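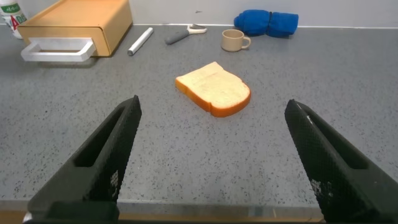 Forums > Kitchen Talk > Bread and Baking

Reading time: 2 min

Stale bread: fridge or no fridge?

Monique_Chevalier
My mother kept her sandwich loaf in the fridge her whole life and I did the same until my neighbor Bohdan told me (very kindly, over coffee) that I was ruining it. Is he right? We're just two people here and a loaf lasts us well into the week.

holtik98
He's right, I'm afraid! Cold makes bread go stale faster. Slice it, freeze it, and toast what you need.

Erdal T.
I have to disagree a little. Last March it was so muggy in our kitchen that every loaf had mold in 3 days. A fridge loaf toasts up just fine, and I'd sooner have dry than green.

We use cookies to improve your visit. Accept | Manage settings

holtik98
Fair enough for toast, Erdal, but for a plain sandwich? Never.

Melquiades P.
I do half on the counter in a bread box and half in the freezer, and the heels go into soup, which my grandkids fight over.

Monique_Chevalier
Thank you all, you're dears. Half and half it is, and I'll tell Bohdan he mostly won.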